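Bottles, cups and a clear white table

Welcome to the kitchen table gallery! I'm Dirk Michiels and I have a soft spot for the things we drink from. Proper glasses are lovely, of course, but give me a good insulated bottle and a cheerful plastic cup and I'm happy from breakfast until bedtime. These pages began in March with one shelf at our place in Saltusberg and they've grown to 37 entries (my sister says that's plenty, I say we're barely getting going).

Bottle and pink cup

A pale bottle with a silver threaded neck, cap off, tipped on its side over the cup. I love an off-white finish on a bottle, scuffs and all. It goes with everything and it only gets nicer with use! 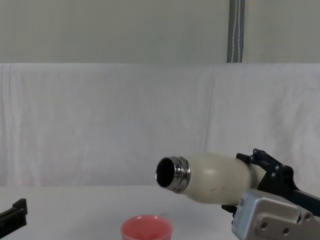

My own everyday bottle holds enough for two big mugs of tea, and I fill it before I've even opened the curtains. Wide necks are my favourite for this, as you can get a brush right down to the bottom. If yours has started to smell a bit stale, try a spoonful of bicarb and warm water, leave it until lunch and rinse it well.

Pink cup by the white cloth

Such a good colour, that pink, and even better with some pale fabric behind it. 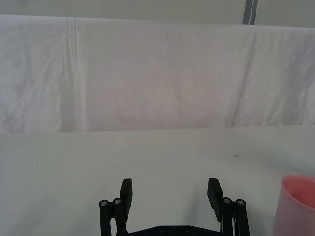

Plastic cups are brilliant for picnics, and ours get used for everything from squash to cress seeds. The next page has the enamel mugs, including 3 from my gran that I still drink from nearly every morning.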